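How to sort out your food cupboard without moving house

The last time I saw the back of our food cupboard was the February we left Mekemton, when I had to pack it. It held four open bags of rice and a tin with no label that came with us anyway, out of a sort of loyalty. I have since learned to do the job without hiring a van. Set aside 60 minutes and have a cup of tea before you start, as there will be nowhere to put one down afterwards.

What you need

A clear table
A few plastic bins or trays with sides
A marker pen
A bag for the things you are going to pretend you never bought

Step 1. Take everything out

All of it. People like to skip the top shelf on the grounds that they know what's up there. They don't. My neighbour Priya Lyons was certain hers held baking things and found a fondue set and the instructions for a boiler she no longer owned. Put an old cloth on the table first if you care about the table.

Step 2. Check the dates

"Use by" is about safety, so if it has passed, the food goes. "Best before" is about quality, and leaves you some room for judgement. Crackers a month past their best are a bit sad. Flour that has started to move is another matter.

Write the month on anything you open from now on. You will feel foolish doing this for roughly a week.

Step 3. Sort by when you eat it

Most advice tells you to sort by type, with pulses here and grains there, as if you were opening a branch of Mercado in your kitchen. I'd sort by when you reach for things. Breakfast goes in one bin, packed lunches and snacks in another, and the stuff for tired evenings gets the bin nearest the door.
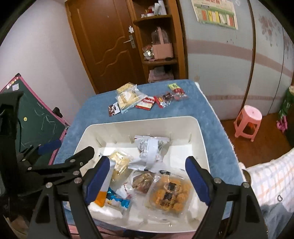 Keep each bin loose enough that you can see what's in it from above. Once packets are stacked two deep, the lower layer has effectively been buried, and you will buy it all again at the weekend. Stand flat packets on their edges like records. Heavy jars stay out of the bins altogether, unless you enjoy lifting.

Step 4. Measure before you buy more bins

I bought a set of Wedoleck trays on the strength of a nice photo. My shelf is 66 cm wide and the trays, side by side, were not. They now live under the bed with the Vurnen spice rack, which has a similar story.

Measure the depth too, and check the door still shuts past the hinge.

Step 5. Put it back

Oldest to the front, newest behind. Leave one shelf partly empty. It will fill itself.

Anything in date and unopened that you won't eat can go to a food bank, but look up what yours is short of first. Ours was not short of chickpeas. The mystery tin, for the record, was prunes.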